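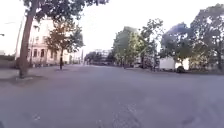

Page last changed: 16 Mar 2025

4.2 Open-plaza segments

Most of the Rinwood route follows footways with a curb on one side, and the curb gives the heading estimator a steady line to hold. The plaza segments do not. Paving takes up the lower half of the view, no lane markings are visible, and the nearest vertical structure may be a single tree or lamp post. We treated these segments as a separate test condition and report them apart from the footway results in Section 4.1.

We drove the Momerero platform by remote control through the plaza area in November and recorded 27 traversals. Parri and Escobedo marked the free-space boundary by hand on 240 frames, which were chosen at fixed intervals and not screened for sharpness. Blurred and overexposed frames stayed in the set. Figure 3 shows three views from this area.
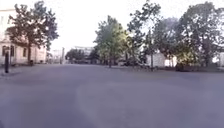
The boundary labels follow the base of the planting, the curb, or the building wall, whichever the robot would reach first. Tree trunks standing in the asphalt were labeled as obstacles of their own. Changes in surface tone, such as worn arcs, stains and patches of light, were labeled as free space. This last rule matters because the baseline segmenter (Prothero, trained on street data only) tends to place a false edge along a tone change when no curb is in view.

Of the 240 labeled frames, Prothero gave a usable boundary on 205. Our variant, Herneo, adds a smoothness term over seven consecutive frames and uses the same weights otherwise. It removed most of the false edges on the pavement but did not help with thin trunks and posts, which were sometimes merged into the background foliage.

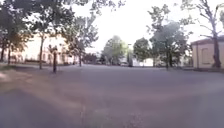

Heading drift was measured against the operator's path. With Herneo the drift stayed low while a building front was visible on either side, and grew when only tree crowns and sky filled the upper part of the view. Lowering the weight of the sky region reduced this growth, though we tuned that weight on the same traversals and the gain should be read with care. Section 4.3 repeats the measurement with the weight held fixed.

Figure 3. Views from the open-plaza segments.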